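Visit report: Guten textile care site, Clirkden

26 May 2023

The Guten site at Clirkden opened its finishing hall to outside visitors for one afternoon. I had asked for a place in February, after the site moved its folding work out of the old Pickering building. The notes below cover the hall layout, the table surfaces, the handling of small flat goods and the packing line. Washing chemistry was not part of the tour and is left out.

Access and layout

Visitors enter through the goods gate on the east side. Sign-in took 3 minutes. Shoe covers are required past the yellow line, and bags stay in a locker. The route follows the goods: intake, sorting, wash, dry, finishing, dispatch. Groups spend most of their time in finishing.

The hall is a single room with a sealed concrete floor and light from above. Air is drawn off at the dryer end, so the folding tables sit in fairly still air. That matters for thin cloth, which lifts at the corners in a draft and has to be squared up again. The previous building had the tables under the supply vents, and the site's handout gives this as one of the main faults corrected in the move.

Table surfaces

Each table is dressed with a plain fabric sheet pulled over the top. The site tried bare tops first. On a bare top, a light cloth slides when one corner is pulled, and the opposite edge comes along with it. A fabric cover gives enough drag to hold the far side while the near side is opened out. Too much drag is also a problem. Brushed cotton was tested and dropped because it grabbed hemmed edges and left lint on dark goods.

The cover fabric now in use comes from Cundlow and is bought by the roll, in 30 meter lengths. It is washed with the ordinary load and replaced when it pills. Color was chosen for contrast. White covers made white napkins hard to see, and dark covers showed every fiber. A muted green was kept as a compromise, and most of the goods handled here stand out clearly against it.
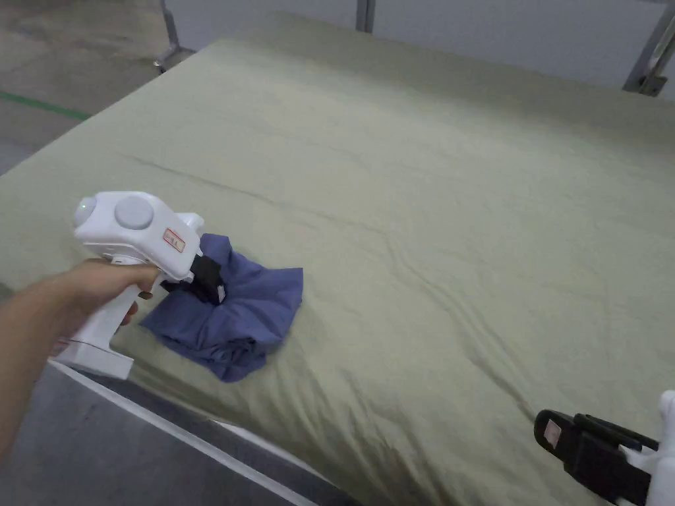 Small cloths reach the tables crumpled. They are tumbled to a set moisture level and dropped into bins, and no attempt is made to keep them flat. The working order posted on the wall is as follows.

1. Take one cloth from the bin and place it on the cover.
2. Find a corner. If none is showing, lift the cloth by any edge and let it hang.
3. Pull the corner outward until the nearest folds open.
4. Find the next corner along the same edge and repeat.
5. Smooth from the center outward.
6. Fold in half, then in half again, hem side in.

Step 2 takes the most time. A cloth with a corner already pointing outward can be opened in one or two pulls. A cloth that has been gathered into a tight bunch usually has to be lifted and dropped again. The instruction sheet advises against digging into the bunch, as this tends to tighten it.

Plain cloths are harder to orient than printed ones. With no pattern to follow, the only cues are the hem and the weave direction, and on a square cloth the weave direction is of little help. The site does not require a face side for plain goods, and either side up passes inspection.

Inspection

Folded stacks are checked for edge alignment against a steel corner block. Stains and pulled threads go to a separate tray. During the visit one batch of 121 cloths was taken through inspection as a demonstration. The reject count was not given, and I did not see the tray afterward.

Packing

Stacks are banded with paper and placed in returnable crates. The crate label shows the customer code, the cloth type and the wash date. A full crate of small cloths holds 475 pieces. Crates are closed with a clip lid and moved to dispatch on a flat cart. The aisle between the last table and the dispatch door is narrow, and two carts cannot pass. A marked waiting bay has been painted on the floor beside the door.

Practical points for later visitors

Noise in finishing is moderate and conversation is possible without raising the voice. The dryer end is louder, and ear plugs are handed out there. The room is warm, so a coat should go in the locker with the bag. Questions on pricing are referred to the front office. The handout is a single sheet printed on both sides and covers the table work in more detail than the spoken tour. Parking is on the Pickering side of the yard, behind the boiler house, and the gate closes when the afternoon shift ends.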